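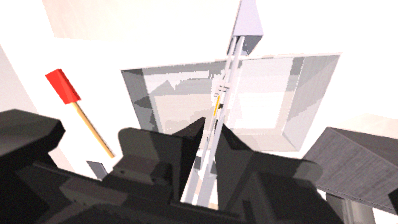
Figure 3. Simulated wrist view from one episode of the Garninis set. The gripper fingers are at either side of a pale shaft, with the basin behind.

3.2 Collecting demonstrations in simulation

All simulated episodes were recorded in Garninis, our kitchen environment, by two operators using a handheld controller. Each episode starts from a random layout. The basin stays fixed in the counter, while the long-handled objects near it are moved and turned within set limits. The operator is given a short written instruction and has 60 seconds to complete it. Episodes that run over the limit are dropped and the layout is put back in the queue.

We kept 1760 episodes after filtering. Camera images, joint positions and gripper opening were stored at 30 frames per second and later reduced to 20 for training. The wrist camera sits close to the fingers, so the gripper takes up much of the lower part of the image (Figure 3). We did not crop it out. In early tests, policies trained on cropped images often closed the fingers too soon, and the error was worst on thin objects.

Thin objects were also the hardest for the operators. A shaft between the fingers can hide its own contact points, and the white counter gives few shadows to judge depth by. Operators were allowed to back off and try again inside the same episode, and these second tries were kept. Following Khokhar, our earlier data set, we marked the frame where the fingers first touch the object - this mark comes from the simulator and needs no hand labeling.

Lighting was left at the default bright setting for the whole September round. The effect of changing it is covered in Section 5, together with the transfer tests on the Ostar arm.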